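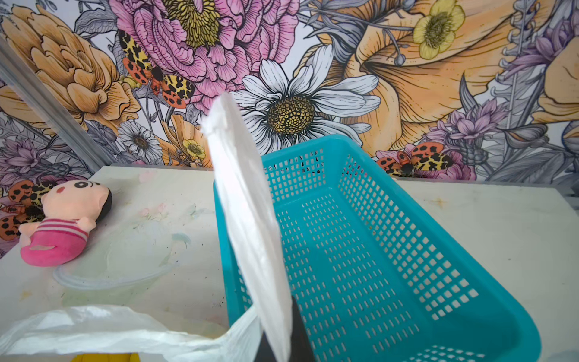
Section 4: Visitor Demonstrations

This section is for the person running the Ostumico arm during an open day or a booked visit. It assumes that the arm has been installed and calibrated as described in Sections 2 and 3, and that you have an operator login. For classroom use with more than one arm, see Section 6.

4.1 Before the doors open

1. Turn on the controller at the back of the cabinet. Wait for the green status light to stop blinking.

2. Log in and open the Demonstrations menu. Choose Basket Sort.

3. Check the program number in the top corner of the screen. Basket Sort is 201. Program 200 is the older version of the same routine and moves the arm at full speed. Do not run it with visitors present.

4. Put the basket on the table and press Find Basket. The arm moves over the table and stops. If the screen shows code 291, the basket is too close to the back wall. Move it forward and press the button again.

5. Place the objects on the open part of the table beside the basket. Leave enough space between them for the fingers to open.

6. Run one full cycle with the room closed. Watch it from start to finish with your hand near the stop button.

Note: Soft toys and other light objects work well for visitors. Do not use glass, food, or anything with a battery inside.

Note: Clear plastic is hard for the camera to pick out on a white table. If a visitor asks to see a difficult object, a clear lid is a good choice. Expect the arm to need more than one try.

Caution: Keep bags, coats and cords away from the base of the arm while it is moving.

4.2 Running the demonstration

1. Ask visitors to stand behind the floor line. Children stand in front, with an adult beside them.

2. Tell the group that the arm will move and that it may start without a sound.

3. Press Start. The arm picks one object, lifts it, carries it over the basket and lets go.

4. Between cycles, press Pause before you reach onto the table. The light turns amber. Do not reach in on green.

5. To show how the grip is set, stop the arm above a thin object and open the Grip page.
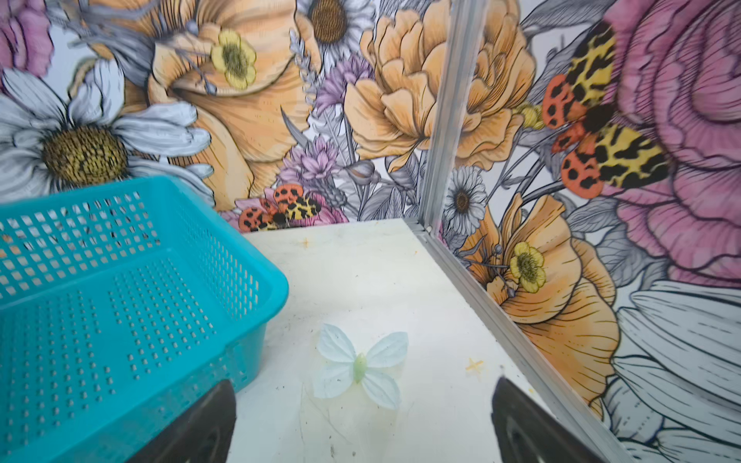 Grip force is set separately for each object. The factory setting suits a block or a stuffed toy and is too strong for anything with thin parts. For the artificial butterfly, choose Light, and make sure that the fingers are open on both sides of it before they close. The target is the green body. If the fingers close on the wings, press Pause, turn the butterfly by hand and start the cycle again. The Light setting stays on until you change it, so set it back to Normal before the next heavy object or the arm may drop it.

6. If a visitor wants to drive the arm, switch to Guided mode and hand over the small controller. Stay beside the stop button the whole time. One visitor drives at a time.

Caution: In Guided mode the arm does not avoid the walls or the metal rails at the edge of the table. Keep the travel limits turned on.

4.3 If the arm stops during a visit

1. Look at the code on the screen and write it down.

2. Code 978 means that the fingers closed and found nothing between them. Press Clear, then Start. Visitors often like to see this, and there is no harm in letting it happen.

3. For any other code, press the stop button and move the group back before you open the cabinet.

4.4 Closing down

Press Park and wait for the arm to fold. Empty the basket, clear the table and wipe it with a dry cloth. Fill in the visit sheet, including any codes and the number of cycles run.

The Brarnitz and Rutlow sites send their visit sheets to Tiruwork Hailu at the Teshome building by the end of the same week.

Section last revised Thursday, April 6, 2023. The next revision will add the steps for the June open day.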